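Home Talks Notes Archive About
March | Notes by the Condar planning team | 2 min read

Speaker notes: "The cup goes on the shelf"

Start without the title slide. Ask who has written a motion planner. Ask who has written a second one to fix the first. Wait for the laugh, move on if there isn't one.

The task is one sentence long: put the cup on the shelf. Our config file for it is 475 lines. Say this slowly.

Explain the split. Cilell does perception and hands over a pose. Peltel takes the pose and plans for both arms. Each was tested on its own and passed, which is how we came to spend the spring on the bit in between.
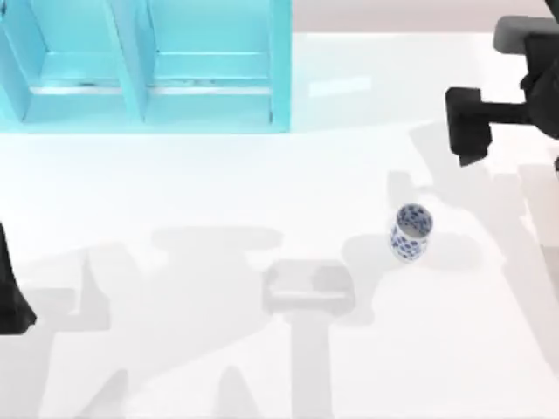

First problem was shadows. We had turned them up in the simulator to be realistic, and Cilell began reporting obstacles lying flat on the table. Peltel, being polite, planned round them. Our arms were giving their own shadows a wide berth. Pause here.

The fix was dull: check depth before believing an edge. False obstacles went from 72 a run to 2. Don't claim we know what the 2 are.

Second problem, the shelf boards sit low. Peltel liked to come in from above, through the top of the unit, as the shortest path. Mention that the collision mesh had been switched off "for speed" in a commit we would all rather not discuss.

Vondráček room runs late, so if there are under 23 minutes left, skip the solver comparison and go straight to logging. Replay tool demo last. Have the recording open in case the live one sulks.

Questions. Someone will ask about real hardware. Say "next quarter" and drink some water.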